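Corine Woven Basket, Dark Brown
Sutter Home Storage — Baskets & Bins

In stock. Ships from our Dirirberg warehouse, orders in by 4 pm go out same day.

Synthetic strand, tight weave, thick braided rim. Rectangle with soft corners, sides flare out a little so it's easy to get your hands in. Good for bread, mail, remotes, hand towels, whatever's been piling up on the counter.

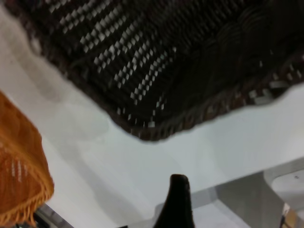 Color is a very dark brown, close to black in some rooms. If you want something brighter look at the Jemham baskets, same shelf in the store. Both wipe clean with a damp cloth. No dishwasher please. Dont leave it against a radiator either — the strands go soft.

Woven by hand so expect small differences one to the next. A strand that loops out a bit at the rim is normal and not a fault. Creases from packing — warm water, push back into shape, leave it overnight with a couple of books inside.
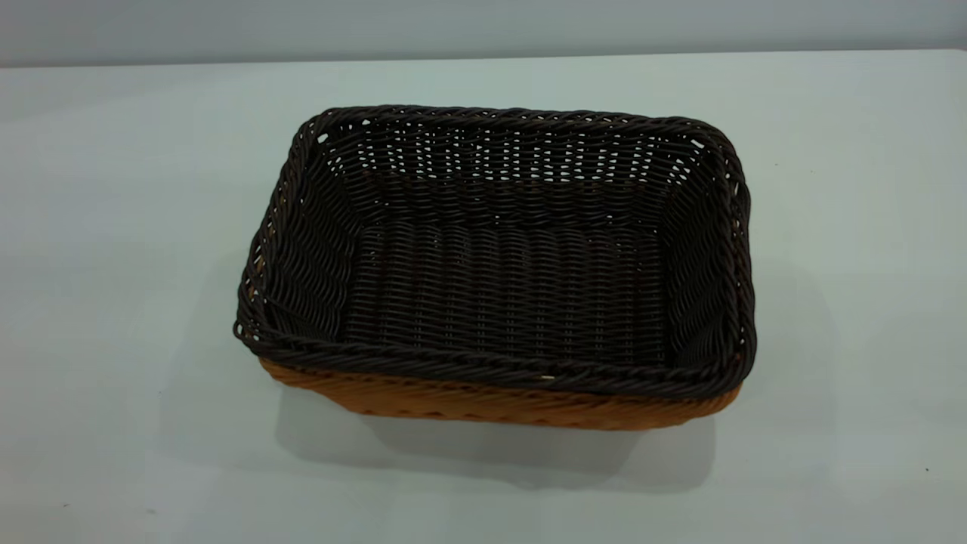

Corine basket, dark brown, braided rim

Details
Shape: rectangular, open top, no lid
Material: synthetic strand
Max load: 4 kg
Care: wipe only
Use: indoors

Returns within 30 days, unused, tag still on. We pay the return label on orders over $60. Sale items are exchange only.

Trade and cafe orders: ask for the case price, usual reply by the next moring. We brought in 3000 for the August restock and the dark brown goes first, so order early if you need a matching set. Cream is sold out, no date yet.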